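Fultari stacking cups, set of 9

Back in stock Thursday, after a long gap. Small cups for picnics, kids' teas, camping, rinsing brushes, whatever. They nest, so the whole set goes in a coat pocket. Well, a big coat pocket.

Colours are mixed and we can't pick them out for you, sorry. Ask in the notes and we'll try but no promises. Holds 70 ml to the brim, less if you want to walk anywhere with it. Top shelf of the dishwasher only. Not for the microwave, not for the oven, somebody did try.
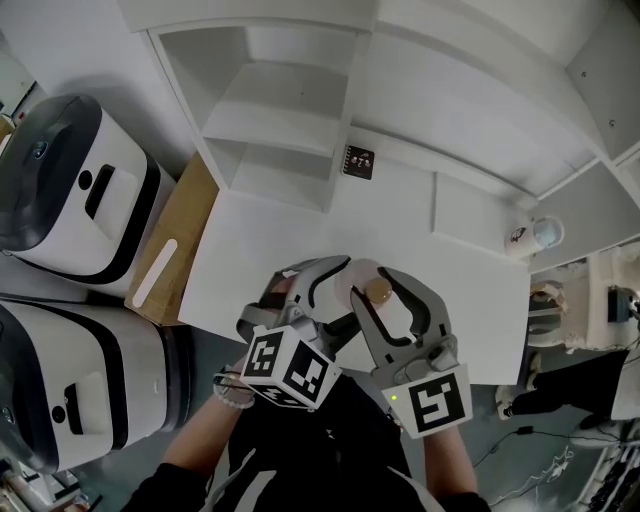

Jade Yeoman wrote in to say hers have had two summers of daily use and the only one lost went over the side of a ferry. She'd like a bigger size. So would we, the makers are thinking about it.

Spare cups sold singly now, min order 4. Same mixed colours. If your set came before the change of mould the new ones sit a bit higher in the stack, still fit tho.

Delivery 3 working days, longer for the islands. Trade orders go through Vimala Shetty, use the trade form and not the ordinary basket please, it muddels the stock count. Returns fine if unused, keep the sleeve they came in.

Cups only, the tray is a seperate listing.

Recently viewed
Multamholm picnic tray
Oda beaker, tall
Grondunari flask brush
Fultari cup sleeve, spare
Oda soup bowl, pair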